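Week 6 handout: What the rules cover, and what they leave to you
Robot Cells and Safe Practice, section 2
Instructor: Ruth Quispe

Read this before lab. Wilson Cabrera will have paper copies if the portal is down again.

Last week several of you wrote that a cell is "safe because it complies." I marked that wrong every time and I'd do it again. A standard is an agreement among people who had to sign off on something before the meeting ended. It tells you the minimum they could all live with. Some of it is excellent. Some of it was written for a welding robot behind a fence and gets stretched over machines it doesn't fit.

Start with the risk assessment, the part everyone claims to have done. The form we use in this course is the Kadedora sheet, and I have complaints about it too. It asks for "the task" on one line. One line! For most student cells the honest entry would be "whatever we felt like that afternoon."
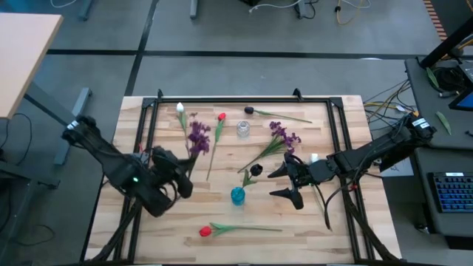

Shared workspace is the term the sheet uses when two arms can reach the same spot, and it gives you a single yes/no box. A yes tells me very little. I want to know which arm yields, who decided that, and what happens if one controller drops out while the other keeps going. Then go through the things on the table. An arm reaching for a flower stem has a small clear vase and a turquoise one within the same work area, both glass, and broken glass appears nowhere on the sheet. Write it in anyway. Same for cables that hang from an arm across the tabletop: the sheet files cables under "electrical," but a snag is a mechanical problem and belongs in your motion section.

On speed limits. People love a number because it can be checked. Hevano's training slides repeat "slow is safe" on every page, and I have yet to see them say slow compared to what. A slow gripper can still pinch a finger against a fixed edge. Ask about force, and ask about the shape of the fingers.

On emergency stops. Maritza Castaño's rule for her lab is that whoever starts the motion must be able to reach the stop without standing up. I like it better than anything in the sheet. It is also untested as far as I know, so treat it as a habit and don't cite it as a standard.

On signatures. A signed checklist proves that somebody had a pen. If the cell changed after signing, the sheet is out of date, and moving a desk counts as a change.

For Saturday's make-up lab, bring:
a filled-in Kadedora sheet for your own cell
2 hazards the sheet has no box for
one rule you think is useless, with your argument

Orlando Carhuamaca will collect them at the door. Late sheets go in the March pile.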